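Promell Amateur Boxing Association
Minutes of the Rules and Bouts Meeting, 2023-12-27

Present: Fadwa Morsy (chair), Hubert Gasser, Ákos Hegedűs, Takumi Tsuji
Apologies: Samer Ghanem

1. Minutes of the October meeting
Approved as circulated.

2. Ukberg club show
Mr. Gasser reported 345 paid admissions. Two bouts were withdrawn at the weigh-in when opponents could not be matched within the permitted limit. The chair asked that clubs submit weights earlier – the present deadline leaves no time to find a substitute.

3. Protest, Lozano Boxing Club
The club contested the split decision in the 165-pound novice final. Mr. Hegedűs had reviewed the scorecards and found them complete and correctly signed. Moved Tsuji, seconded Gasser, that the result stand. Carried, Ms. Morsy abstaining.

4. Finance
Balance on hand: $3,074. Payment of $581 to Stovby Hall for ring rental was approved.

5. Spring tournament
Entries to be limited to 8 per weight class. Mr. Tsuji will confirm the ringside physician and report back.
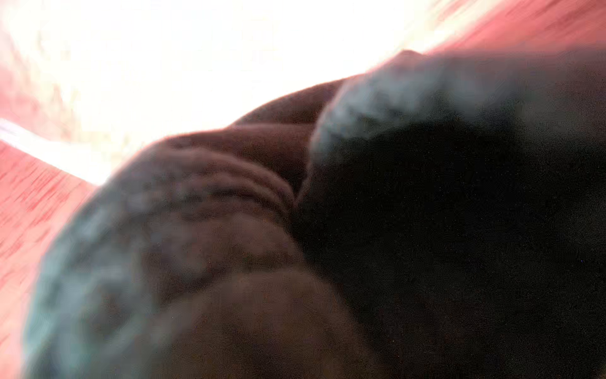 6. Officials' clinic
Deferred to the next meeting in Mr. Ghanem's absence.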